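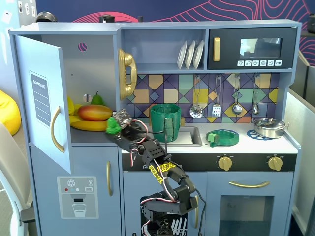
Figure 4. Fixed-camera view of the kitchen workspace, with the arm's jaws holding a green object near the open refrigerator compartment.

Print this article | E-mail this article
Reading time: 11 minutes

4.2 Effect of the controller on grasp and transport

The two controllers were compared on the same arm, with the same fingers and the same toy kitchen. The first, referred to as Hadstead, sends joint position targets at a fixed rate and leaves smoothing to the servos. The second, Lozano, fits a short spline through the next few targets and limits the change in joint velocity between steps. Both received the same policy outputs. No retraining was done between conditions, and the policy had seen demonstrations recorded with Hadstead only.

We ran 200 episodes, split equally between the controllers and interleaved in blocks so that servo heating would affect both conditions in a similar way. Each episode asked the arm to grasp one object and carry it to a target on the kitchen. An episode was scored as a failure if the object was dropped, if the jaws closed without contact, or if the time limit passed. Scoring was done from the fixed view by one author and checked by Refugio Montes, who did not know which controller had been used.

There were 43 failures in total. Of these, 11 came under Lozano and the rest under Hadstead. The gap was widest for the ribbed cup, where Hadstead often overshot on the final approach and pushed the cup before the jaws could close. Flat-sided objects such as the small block were less sensitive to the controller. Missed closures on the block were mostly errors in the height of the approach, and the spline has no way to correct those.

The wrist view was more strongly affected than the fixed view. Under either controller the fingers stay nearly still relative to the wrist camera and remain sharp, while the background smears as soon as the base or wrist joint turns quickly.
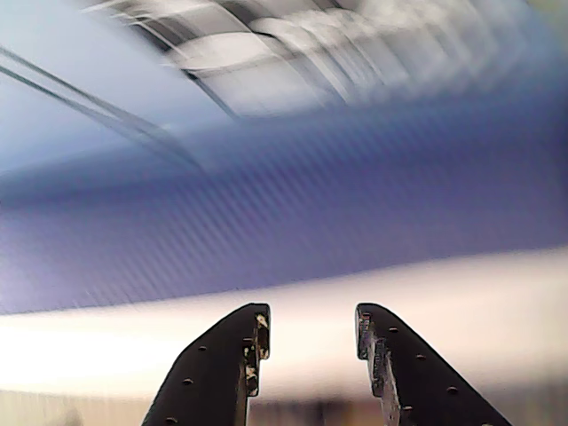 The policy therefore loses most of its information on the object during fast turns and has to rely on the fixed camera until the arm slows. With Hadstead this happens at nearly every large step, as the servos accelerate as hard as they can toward each new target. Lozano spreads the same motion over more time steps. We computed a simple sharpness score, the variance of the Laplacian, on the part of each wrist image outside a hand-drawn finger mask. The mask matters: without it the score is dominated by the finger edges and shows almost no difference between conditions.

Wear on the fingers is a possible confound. The inner faces had lost some of their black surface before this comparison began, and we did not replace them between blocks. Interleaving should spread any change in friction across both controllers, but we can't rule out a slow drift in grip quality over the full run. A repeat with the softer Korkberg pads is planned.

Transport over the sink was the second place where the controllers behaved differently. The cup is held by its lower portion, and small oscillations at the elbow grow into a visible sway at the rim. Hadstead corrects toward each target separately and tended to keep the sway going — Lozano damped it at the cost of a slower arrival. 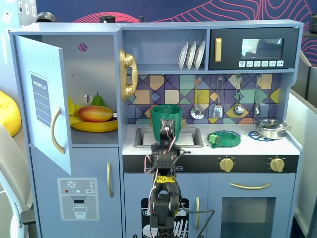 Figure 5. Arm gripping the ribbed green cup over the sink. The plate and small green block are on the counter to the right.

The slower arrival had one side effect. A few Lozano episodes counted as failures had a secure grasp but ran out of time before release. We kept the limit unchanged, as raising it for one controller only would make the counts hard to compare. Readers who care more about grasp stability than cycle time should treat the Lozano failure count as an upper bound.

4.3 Camera placement

For the camera comparison the controller was held at Lozano and the fixed camera was moved between the front and side mounts of the Flesgate stand. Exposure was locked before each block, and the wrist camera was left in place throughout.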